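Pump's dead again

Quick one tonight, kettle's on and I've got an early start.

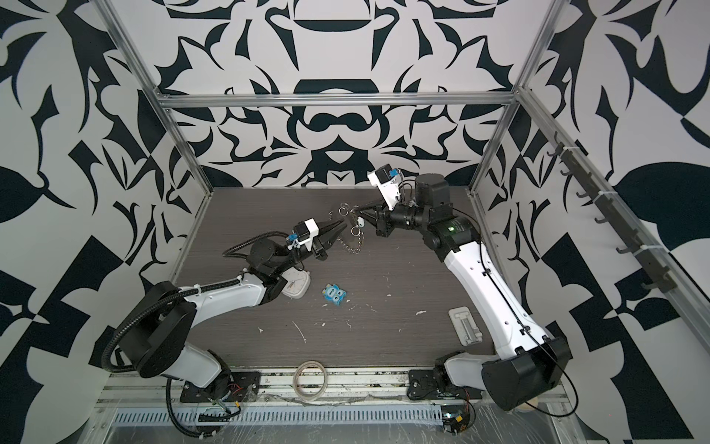 So the dam pump packed it in, second time since February. The old Tveit, the one that came with the place. Hums for a bit, trips, then nothing. Pulled the foot valve and it was choked solid with duckweed and that stringy green muck. Again. Hosed it out, primed it, same hum. I reckon the capacitor but what do I know.

Rang Lejla Kelmendi over at Skemell, she did our header tank. She said stop drawing off the bottom, float the intake on a drum and keep it a good way under the surface. Makes sense. Should of done that years ago.

Prices, for anyone in the same boat:

Sorkum surface pump, 2210 dollars plus freight
Bika, the bigger one, 3333, comes with the strainer
Rewind on the Tveit, no quote yet, bloke's away

Leaning to the Sorkum. The trough line is only 14 metres of lift so the Bika's overkill, and I'd set myself a limit of 2000 which is already blown. Freight out here is a joke too.

Water colour is a bit better at the shallow end. Raked over a trailer load of weed onto the bank and left it for the chooks to pick through, they love it. Barley straw bales going in next, two of them, tied to the jetty post so they dont wander off like last time.

If anyone's got a spare 2 inch camlock, female, shout out in the comments. Will swap for eggs.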